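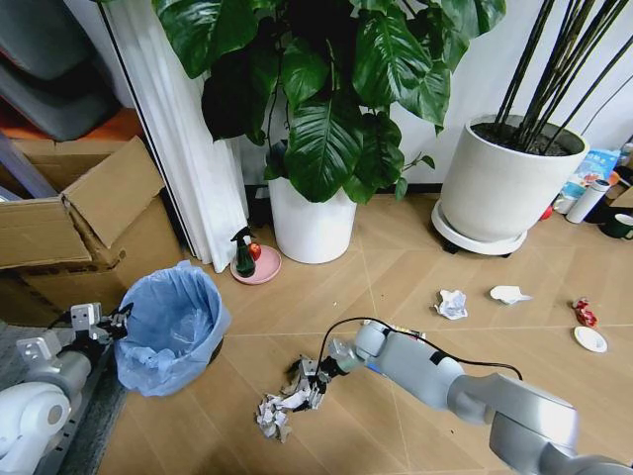
Gatach search for sourcing, anyone still paying?

stedwood_recruits
Renewal came in, they want 1,666 a seat now. Was 800 when we signed. Mostly hiring warehouse leads and maintenance techs, and half those people have no profile anywhere. Worth it or do I walk?

pipelinepat
Walk. We dropped it in August. Contact info was stale on most of what I pulled, phone numbers esp.

nightshift_hr
Disagree with pat. Email finder is bad, yes. But the search itself picks up license boards and trade association lists, and thats where techs are. Found 19 decent boiler people in one sitting. None of them on the big sites.

pipelinepat
19 found, how many hired?

nightshift_hr
Two. Would take two every time, those reqs had been open since spring

boolean_or_bust
You can do the license board part free. Most states let you search by county. Paste into a sheet, dedupe, start calling. Slow but its free

nightshift_hr
Sure if you have the hours. I have 200 open reqs and one coordinator.

boolean_or_bust
ok fair. 200 is a different animal

hilleck_talent
We switched to Pelupessy. Cheaper, fewer filters, no export on the basic plan (annoying). Radius search works though, and for hourly roles that's most of what I use. OP what's your area like?

stedwood_recruits
Two sites, 40 min apart, not much in between. Radius would help a lot. Does Pelupessy push to an ATS or is it copy paste?

hilleck_talent
Copy paste on basic. Next tier up has the push but I haven't used it so can't say

pipelinepat
Also check the auto renew date on Gatach before you do anything. Ours was 60 days notice, buried in the order form. Missed it, paid another year.

stedwood_recruits
ugh. just looked. same 60 days. I have til the end of the month

nightshift_hr
Then call your rep and ask for last years price on fewer seats. They came down for us, not all the way to 800 but close. Get it in writting

stedwood_recruits
Calling tmrw at 9. Will post what they say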